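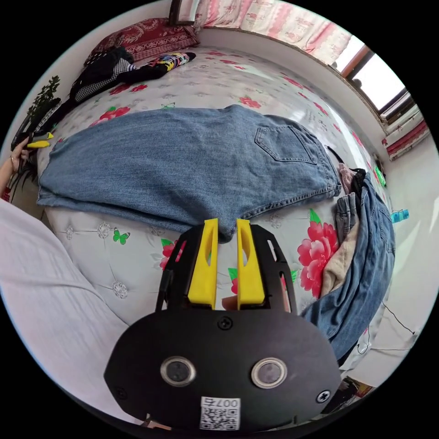
Figure 1. Light blue jeans with a frayed hem, back side up.

Wash Less, Wear Longer? Checking the Advice About Jeans

Consumer Studies project report, Madigan College
Submitted November 29, 2025

1. Where the question came from

Most people our age have heard that you should hardly ever wash your jeans. The advice turns up on hang tags, in shop windows, in style columns and in the care sections of brand websites. The reasons given change depending on who is talking. Sometimes it is the color, sometimes the planet, sometimes the fit, and sometimes a vague idea that denim is "alive" and has to be left alone.

We wanted to know what the advice rests on. Our starting position was doubt, and we should say so at the beginning so that readers can allow for it. A company that sells jeans has reasons to talk about care that are not only about care. A tag telling you to wash less costs almost nothing to print and makes the company look responsible. It doesn't make the advice wrong, but it does mean somebody ought to check.

We split the question into two parts. Does the wash-less advice come with evidence that a normal shopper could find? And do people who say they follow it get more years out of their jeans?

2. What we did

In July we collected care advice from shops in Gronness that sell new or used jeans. We visited 17 shops. In each one we read the tags and any printed cards or signs near the denim, and we asked whoever was at the counter one question: "How often should I wash these?" We wrote down the answer afterward, outside, so the conversation would feel normal.

When classes started again we ran an online survey through the college mailing list and got 268 usable answers. The survey asked how often people wash their most-worn pair, how they wash it, how they dry it, how long they have owned it, and what happened to the last pair they got rid of.

Finally we read through the public care pages for Neltska, the brand that came up most in the survey, and the seller guidelines on Loltano, the resale app many students here use. We wanted to compare what a company says when it is selling you the jeans with what a marketplace says when you are getting rid of them.

We didn't do any lab testing. An early version of the plan had us washing squares of denim over and over in the dorm laundry and comparing them. We dropped it after our instructor pointed out that we had no way to measure fabric strength, and that looking at the squares and deciding which seemed worse was not a method. She was right, though it did take the fun part out of the project.

3. What the shops told us

The printed advice was short and mostly the same: cold water, inside out, similar colors, wash "only when needed." None of it said what "needed" meant. A few cards mentioned water savings, but with no source and no indication of whether the savings meant one pair, one household or the whole country.

The spoken answers were much more varied. One person told us never. Another told us after every few wears, like anything else. We heard about freezing jeans overnight to kill the smell in 11 shops, always as something the speaker had heard, and not one person said they did it themselves. We were told that washing "opens the fibers" and also, a block away, that washing "closes the fibers back up."

We want to be fair to the people who answered us. They were working, and we walked in with a question nobody had trained them for. But if the advice were built on something solid, we would expect the answers to be closer together than they were.

The used clothing shops were the most relaxed. They wash what comes in, or they expect the donor to have done it, and the people we spoke to there didn't seem to think that laundry was what killed jeans. One of them said what she sees is thighs, knees and hems, in that order, and that it depends on how the person walks.

4. What the care pages said

The Neltska care page tells customers to wait as long as possible between washes, and says this will "extend the life of your denim for years." We looked for a footnote and there wasn't one. We wrote to the customer service address asking what the claim was based on. The reply thanked us for loving Neltska and repeated the care page. We wrote again and got the same reply with a discount code.

The word "years" bothers us. Extend by how many, compared with what? If a pair lasts a long time anyway, a small gain isn't worth printing on a tag. If the gain is large, you would think they would be glad to show it.

Loltano takes the opposite line. Its seller guidelines say that items must be freshly washed before shipping and that buyers can return anything with an odor. Condition is graded by stains, holes that aren't part of the design, and fading that isn't part of the design. We can see a problem here that neither company mentions. A lot of denim is sold already faded and already frayed, and the person grading it has to guess which damage was paid for.
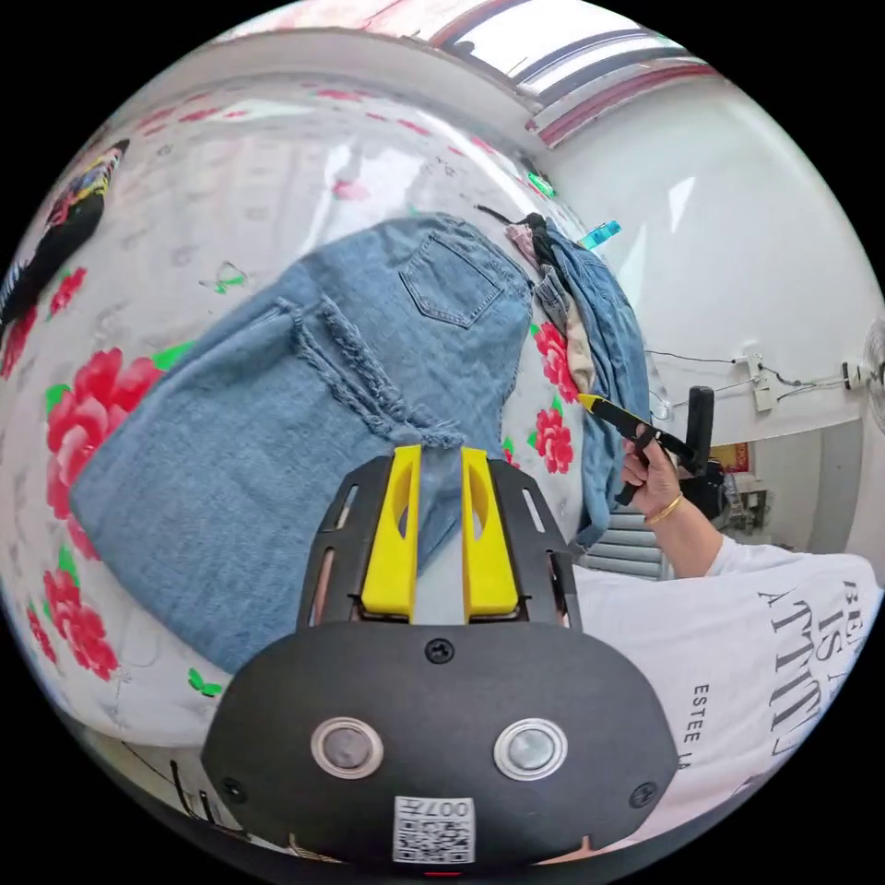
Figure 2. Stitched back pocket and distressed denim with loose threads.

It matters for the wash-less argument too. If the reason not to wash is to protect the dark color, the advice has very little to offer someone whose jeans were pale on the day they bought them. The tags we read in Gronness were the same on dark, pale, ripped and plain pairs. We think this is the clearest sign that the advice is being used as decoration.

There is a second point about distressed styles. A frayed area has loose threads in it by design, and it seems reasonable to expect that a washing machine would pull on those threads more than on a finished seam. So for this kind of denim gentle washing might matter quite a lot. That is common sense and we have no data for it. We only mention it because it was missing from every tag and every page, where there was plenty of room for sentences about the ocean.

5. What the survey showed

We have to be careful in this section, for reasons given in section 6.

People who said they rarely wash their jeans did report owning their current pair a bit longer. When we first saw this we thought we would have to eat our words. Then we looked at how often each group wears the pair in question. The people who rarely wash are also, very often, people who own several pairs and switch between them. A pair that spends most of the week in a drawer will last longer no matter what you do to it. Once we compared only the people who wear one pair nearly every day, the difference shrank to the point where we would not want to bet on it.

The question about why the last pair was thrown out or given away was more useful than we expected. The most common answer was that it stopped fitting. After that came holes at the inner thigh, then being tired of the style. Only four people picked fading as the main reason. If fading is the thing that washing less is supposed to prevent, it is preventing something that hardly anybody in our survey gave as a reason for letting go of their jeans.

Drying came out as a messier topic. Many people who wash cold and inside out, exactly as the tag says, then put the jeans in a hot dryer until they are stiff. Several wrote in the comment box that their jeans shrink and they thought this was from washing. We can't say from a survey what the dryer did. We do think it's strange that the advice puts so much weight on how often and so little on what comes next. Line drying got a mention on the Neltska page, in the last paragraph, after the discount banner.

6. Problems with our own work

Our survey went to one college. Students move, change size and have little closet space, and their answers about fit may not hold for anyone else. People are also bad at remembering how often they do laundry. We had comments such as "I put monthly but my roommate says no."

The question about how long people have owned a pair only covers jeans that are still in use. A pair that wore out quickly is not in that answer at all. We noticed this after the survey closed. A better survey would have asked for the age of the last pair when it was given up, and we'd tell any group that picks up this topic to start with that.

The shop visits depended on who was at the counter that day. We also went in expecting weak answers, and one of us pointed out that we may have written down the silly ones with more care than the sensible ones. We compared notes and added back two plain answers that had been left out, but the worry stands.

7. What we think we can say

We found no evidence offered to shoppers for the claim that washing less adds years to jeans. We did not show that the claim is false. Washing less often uses less water and less of your Sunday, and if a pair isn't dirty there is no harm in leaving it alone. Those reasons are good enough by themselves and don't need a promise attached.

We would like to see tags that say how a pair should be dried, that treat dark denim and frayed denim differently, and that say how to patch an inner thigh, which is where a lot of the pairs in our survey ended up failing. We sent this list to the Neltska address as well. At the time of handing in the report we have had one reply, with a new discount code, good through the end of the month.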